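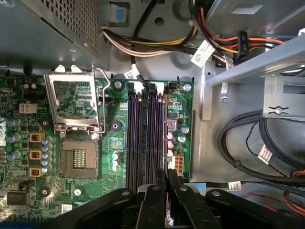 Ticket: half sizes dropping off shelf labels and web stock, Dosudmont Shoes
Opened: November 2019
Opened by: Adjoa Akolgo, store systems
Store contact: Kwesi Akpalu, floor manager
Priority: high (was medium, see entry three)
Status: closed, with one follow up

Reported problem

Kwesi called. Customer wanted the Fehr work boot in 9.5 wide. Website says none. Label on the shelf says 9 wide and 10 wide, no half. He went in back and there's a stack of them. Same thing with the women's runners, 7.5 and 8.5 both gone from the site, both in the stockroom.

Store sells on half sizes and widths. People drive in for that. So needs fixing before the weekend traffic, he says, and before the December boot sale for sure.

Systems involved: Brultov at the register, Drender for the labels and the web feed. Drender reads a stock file from Brultov every 15 minutes.

Entry one

Asked Kwesi for the usual:
- does it scan at the register? yes, rings up as 9.5 wide, right price
- does the receipt say 9.5? yes
- does the count go down when you sell one? yes
- when did it start? not sure. Someone on the floor noticed a missing 6.5 last week but figured it was sold out

So Brultov knows the half size exists. Problem is after that. Either the file or Drender.

Forced a sync. No change. Logged out of Drender and back in, no change. Cleared the label queue and resent the boot wall. Labels came back exactly the same, whole sizes only.

Told Kwesi to sell from the back like normal and not trust the site for half sizes. He asked if he should add the missing ones by hand. Told him please don't, we'll end up with doubles.

Entry two

Pulled the stock file. 3,000 lines. Searched for 9.5, plenty of hits. So the half sizes are leaving Brultov ok.

Compared a boot that works to one that doesn't:

Works: Fehr lace-up, black, size 10, width D
Doesn't: Fehr lace-up, black, size 9.5, width EE
Works: Fehr lace-up, black, size 9.5, width D

Wait. So 9.5 D works. Only 9.5 EE is missing. Went back and checked the 10 EE and that one's there. So it's not half sizes on their own and it's not wides on their own. It's both together?

Except the women's runners are missing in regular width. Width column on those is "B", nothing odd. Hmm.

Called Kwesi back. Asked him to read me the box end on a runner that's missing and one that isn't. Missing one says 7 1/2. Not 7.5. Box that's fine says 8. Had him check the boot too — the EE boxes say 9 1/2, the D boxes say 9.5. Different shipments, different box style from the maker.

Checked the file again, slower this time. Sure enough the EE lines say 9-1/2. I had searched 9.5 and quit looking. My mistake.

Entry three

Bumping this to high. Kwesi says a customer ordered a 9 wide online because the 9.5 wasn't offered, and now it's coming back. Two more emails asking if the store quit carrying half sizes. He answered both himself, thanks Kwesi.

Looked at how the size gets into Brultov. When a shipment is received there's a choice: type the size in, or let it import from the maker's packing list. Store always used to type. This fall they switched to importing becuase it's faster. The packing list has whatever the maker puts. Some makers put 9.5, some put 9 1/2, one puts 95 with no point at all (those are the kids' slippers, haven't looked at them yet, adding to the list).

Brultov doesn't care. To Brultov the size is just text. Drender does care, it wants a number. If it can't read the size as a number it skips the line. Skips it quietly. No error on the main screen. There IS a skipped lines report but it's under Feeds, then History, then you have to click the date. 40 styles on it. Every one is a fraction.

So that's the cause. Now what to do about it.

Things tried that didn't work

Size map in Drender. There's a setting where you can say "9 1/2 means 9.5". Put in the whole run, men's and women's. Saved it. Forced a sync. Still skipped. Read the help page twice. The map runs after the number check, so lines are already thrown out by the time it gets there. Useless for this. Left it in for now, then took it out so it doesn't confuse the next person.

Changing the size column to text in Drender. Did bring the half sizes back, for one style, as a test. But then the sort order goes 10, 10.5, 11, 6, 6.5, 7 on the web page. And the "find my size" filter broke. Reverted.

Editing the file by hand before Drender picks it up. Works. Fixed a copy, loaded it, all the boots showed up. But the next sync runs over it so you get one cycle of correct stock and then it's gone again. Ok as proof, no good as a fix.

Restarting the label printer. Kwesi did this one on his own. Didn't hurt anything.

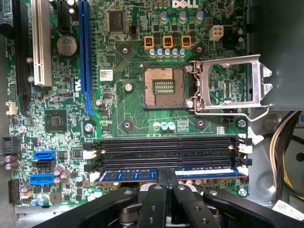
Fix

Corrected the sizes in Brultov itself, at the style level, so the file goes out clean.

Steps, for whoever gets this next:

1. Drender — Feeds, History, click the date, open the skipped lines report. Print it or keep it open.
2. Brultov — Inventory, Styles, look up the first style on the report.
3. Open the size grid. Anything with a slash gets retyped with a point. 9 1/2 becomes 9.5. Do not delete the size and add a new one. Retype over it. If you delete it the sales history goes with it and the reorder numbers are off for the season.
4. Watch for a space after the number. "9.5 " with a space also gets skipped. Found this out on the third style.
5. Save the grid, not just the style. Two different save buttons. The one at the bottom of the grid is the one you want.
6. Do 5 styles, then force a sync and look at the report again. If those styles dropped off the report keep going. If not, stop and call me.
7. When the report is empty, resend labels for the wall you changed. Don't resend the whole store, it ties up the printer all morning.
8. Check one on the website. Pick a half size, wide if there is one.

Kwesi took the women's side, I took the men's. Barcodes stay the same so nothing needs to be restickered. Boxes can keep saying 9 1/2, that doesn't matter.

Entry four

Report empty. Site shows 9.5 EE in the Fehr boot, brown and black. Runners back in 7.5 and 8.5. Labels on the boot wall reprinted. Kwesi walked the wall with the new ones and says they match the back, except a 12.5 that really is sold out.

Find my size filter tested with 6.5, 9.5, 11.5. Fine.

Kids' slippers: the ones coming in as 95 were worse in a way. Drender reads 95 as a real number so it was never skipped, it was listing a slipper in size ninety-five. Nobody would pick that. Fixed in the grid same as the others. Note that these will NOT show on the skipped lines report so you have to look for them. Sort the web list by size, biggest first, and they float to the top.

Online order that came back: exchanged for the 9.5, no shipping charged. Kwesi handled it.

Keeping it from coming back

Turned on the receiving review in Brultov. When a packing list is imported it now stops on a screen with the sizes before anything is posted. Whoever is receiving has to look for slashes and fix them there. Slower than before, Kwesi isn't thrilled, but it's still faster than typing everything.

Skipped lines report now emails to the store inbox each morning. Only sends if there's something on it.

Asked Drender support whether the size map can run before the number check. They said they'd pass it along. No date. Not holding the ticket for it.

Also asked Fehr's order desk if they can send points instead of fractions on the wides. They were nice about it. The wides come out of a different warehouse and it prints its own lists. They'll ask.

Questions from the floor, answered

Does this affect widths? No. Widths were fine all along. It only looked that way since the wides came with the fraction boxes.

Do the custom insoles have the same problem? They're sold by letter size, S M L, and they sit in their own feed. Checked, all there.

Can we just go back to typing? You can. Same result as long as everybody types it with a point. There were a couple of old hand typed ones with "9.5M" in the size box, fixed those too.

What about sandals put away for the season? Not on the feed right now so not on the report. Which means there could be fractions in there waiting. See follow up.

Do we tell customers? Kwesi put a line on the site that half sizes are all showing again and to call if yours isn't. Good enough.

Follow up

Sandals and flip flops need the same check before they go back on the feed. Do it in Brultov directly, Inventory, Styles, filter on season, look down the size grids. Assigned to me. Kwesi to remind me when the first spring boxes come in.

Closed by Adjoa Akolgo. Reopen this one instead of starting a new ticket if a half size goes missing agian, all the notes are in here.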